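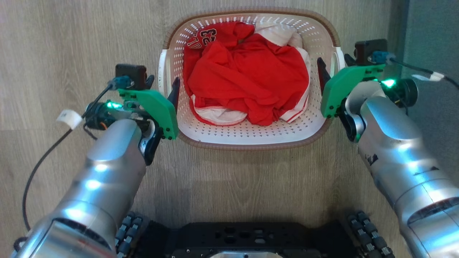

Jannik thinks we should drop the second output jack altogether, and I've gone back and forth on it enough that I'd better start this report there. His point is that hardly anyone will patch both outputs of the filter at once, and the jack eats panel space we could give to a bigger cutoff knob. Mattes wants to keep it. I'm leaning toward Mattes, but I'd like to hear from you before the panels go out.

So, the Pondotik filter module, April update. The second board revision came back from Linport and we've built up 12 of them. Seven passed the bench test right away. The other five all had the same hum on the resonance path, and Leonie traced it to a ground return I'd routed way too close to the clock line (my fault, sorry!). We cut the trace, ran a jumper wire, and they're quiet now. The fix is already in the layout for revision three.

Tuning is the part I'm happiest with. It tracks nicely over the low octaves and goes a little flat at the top, so I'm trying a different temperature compensation resistor next. Aileen has been playing one in her own rack and says the self-oscillation is sweet but comes on too suddenly - we'll probably change the pot taper.

Money: we've spent up to 300 dollars more on parts than planned, nearly all of it on the op amps, which went up between quotes. I can cover that out of the enclosure line if you're okay with moving it over. Please let me know!

Still to do: panel art, the build guide (Horácio has written 19 pages and wants me to cut it down), and a proper test jig so I can stop holding probes by hand.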